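Up at 7 and out before the heat. Walked down to the Traltholm end of the river path and back, which my phone says is 11 km, though it has been generous before. The water is lower than it was in March. Saw a heron and one man fishing.

Home for toast, then I finally rang Husard about the tank. They quoted for 2000 litres again even though I have asked twice for the smaller one. A 1000 litre tank will fit beside the shed and the big one won't, unless I take out the lemon tree, and I am not taking out the lemon tree. The woman was nice enough and said she would send a new quote by the end of the month. I wrote that down so I can hold them to it.

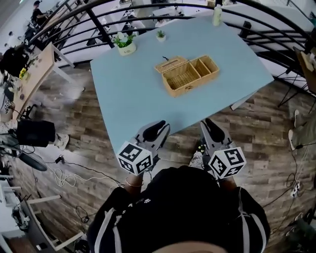

After lunch I cleaned the gutters on the south side. Two buckets of leaves and a tennis ball. The bracket near the downpipe has rusted through and I have tied it up with wire for now. Skokanen Hardware used to stock the old type — will check when I'm next in town.

Read another chapter of the Echeverría book in the afternoon. It is slow going. He spends a long time on the price of wool and I lost my place twice, then fell asleep in the chair with the radio on. Woke up with a sore neck and the cricket finished.

Leftover soup for tea. Clouds came over from the west at dusk and I brought the washing in, but no rain so far. Need to pay the rates and find the long ladder strap.

3 comments
Share 2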